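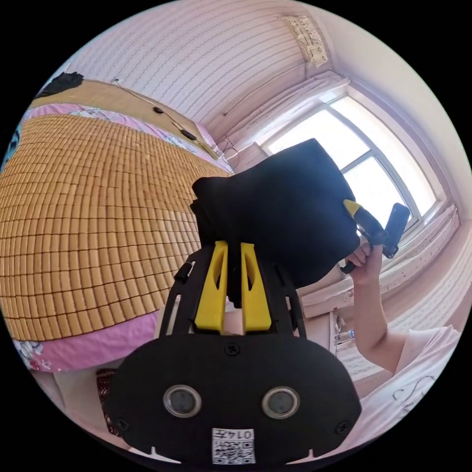

Bed, With Laundry

Posted 6th April - Gallery 5 of the Tuststead house pages

Every home has a surface where the clean clothes go to be dealt with. Some people own a table for this. In our house it has always been the bed, on the theory that you can't go to sleep until the job is finished. The theory was mine. It overlooks the fact that a heap of clothes can be moved to a chair in two seconds, and then back to the bed in the morning, for as many days as you have the nerve.

This is a small gallery, and a slow-moving one. If you came over from the Britau garden pages hoping for tulips, they are still on the other page and I hear they look lovely.

The black thing in the air

Black fabric, mid-lift, bunched up into something close to a square. Black clothes are the hardest part of any pile. A red shirt has the decency to show you where its sleeves are. A black one is a dark lump until you get it up against the daylight, and even then it may turn out to be inside out, or a different black thing entirely. I once folded a pillowcase as a T-shirt and put it away with the T-shirts, where it stayed until October.

Note the shirt with the line drawings on it, at the right. It's easily the best-dressed thing in either picture, and it has the sense to be on a person and out of the pile.

The mat

More people have written to me about the bamboo mat than about anything else on these pages, including the bathroom, which I thought would do better. So, a few words.

It's a summer sleeping mat, made of little tan blocks in rows, and it goes over the sheet. You lie on it when the nights get sticky and the rest of the bedding feels like a personal attack. Charito Tolentino, who talked me into my first one, swears there is no adjustment period. There is an adjustment period. For the first week you get up in the morning with a neat grid on one arm, like a waffle.

For folding, though, I'd take it over any table I've used. It's flat, it stays put, and if you're the sort of person who likes a straight crease, you have all those rows to line things up with. I'm not that sort of person, but I enjoy knowing the option is there.

Colin Pilkington wrote in to ask whether the tiles pinch. Sometimes, Colin. Wear something with sleeves. He also asked whether one could be had from Sundik, and the answer is that I've no idea, I bought mine from a cousin.

The pink sheet with the white flowers shows along the edges, and I'm fond of that. A floral sheet under a bamboo mat is like a nice lining in a plain coat.

Laying things out

There are two schools of folding. One does it in the air, with the chin, and is finished in no time. The other spreads each piece out flat first and has a good look at it. I was raised in the chin school and left it over the matter of long legs, which can't be folded by chin unless you are very tall or standing on something.

Flat takes longer and uses up the whole bed. You start with one big piece across the middle, and everything else has to go and wait at the sides - the folded things, the nearly folded things and whatever is still making up its mind.

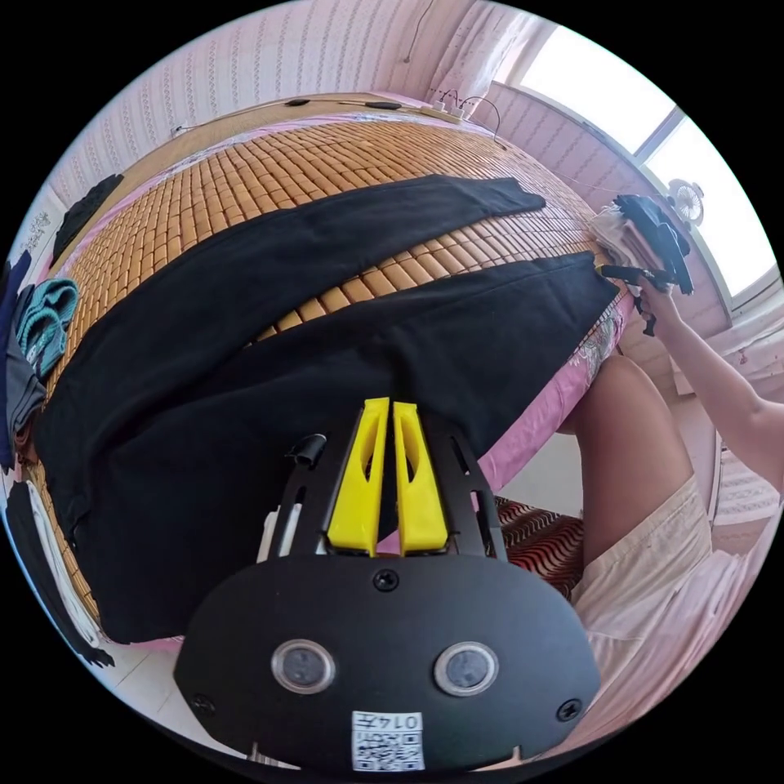

The big black one, most likely trousers, with a strip of bamboo down the middle.

A few notes on the rest of the bed, for the regulars who like to zoom in.

The teal with the ribbed texture is already folded, over on the left, on top of something gray. I'm told teal is coming back. In my closet it never left, and I feel I should be getting some credit.

There's a small stack near the top right corner, lights and darks together. A small stack is the most hopeful sight in housework. A tall one just makes you think about drawers.

Yes, that is the power strip on the headboard, with its black cords. I have seen bedrooms with tasteful lamps there. I have also seen the people who own those bedrooms crawling along the baseboard at midnight looking for an outlet.

As for the red and brown stripes on the floor, votes are split between cushion and rug. I'm staying out of it.

Elsewhere on these pages

The counter on this site says 2,059 visits, more than half of them to the bathroom after all, so I take back what I said. The kitchen drawers are next, once I can get the second one open.

Comments go to the usual address. Colin, please use a subject line.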